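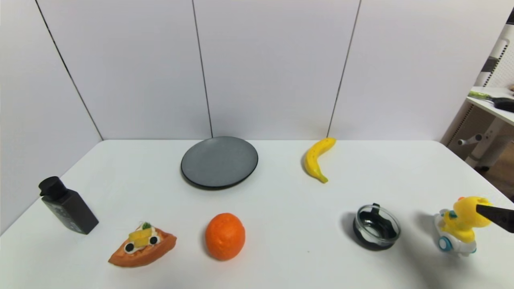
**FOOD & TRADE**

# Banana shipments resume at Lenihan dock after crane repairs

Banana shipments through the Lenihan fruit dock are running again after a five-week stoppage caused by a failed bearing in the main unloading crane. The first vessel was cleared shortly after 6 a.m., and trucks began leaving the yard before noon.

The ship carried 1,930 pallets, most of them green bananas bound for ripening rooms inland. Another 56 pallets held plantains. Port operator Turivby said all of the fruit passed inspection and that none of it was held back.

The crane went out of service in February. Turivby first planned to replace the bearing on site, but the part did not match the housing and had to be sent back. A second one was machined to order. During the stoppage, ships were sent to a container terminal farther up the coast, which added a day and a half of trucking for most buyers.

Stores in the area noticed. Prollevine, which supplies independent grocers and school kitchens, put its customers on reduced orders for most of the month and raised its price by 5 cents a pound to cover the extra fuel. The company said the increase will come off with the next billing cycle. School kitchens were filled first, and several small grocers went without bananas for days at a time.

Bananas are picked green and shipped cold, at 56 degrees Fahrenheit or slightly above. Below that the peel turns gray and the fruit may never ripen properly. Once they reach the ripening rooms they are warmed and exposed to ethylene gas for a day or so, then held until the color is right for the store. A delay at the dock can be absorbed for a short while by keeping the fruit cool, but the ripening rooms run on a fixed schedule, and a late load often loses its slot to another customer.

That was the main problem this time, according to a notice Prollevine sent to buyers. Loads coming from the other terminal arrived at odd hours – some well after midnight – and had to wait for space. Part of the fruit ripened unevenly and was sold at a discount to bakeries and juice makers.

Dock work at Lenihan supports 300 jobs in the busy season. Turivby said crews were kept on partial hours during the repair and are now back to full shifts. It has also ordered a spare bearing, to be stored at the yard.

The next ship, the Mekeo, is due before the end of the month with a mixed load of bananas and pineapples. Truckers collecting fruit should use the north gate. The south gate stays closed while the pavement near the crane is resurfaced, and overnight parking along the access road is not allowed until that work is finished.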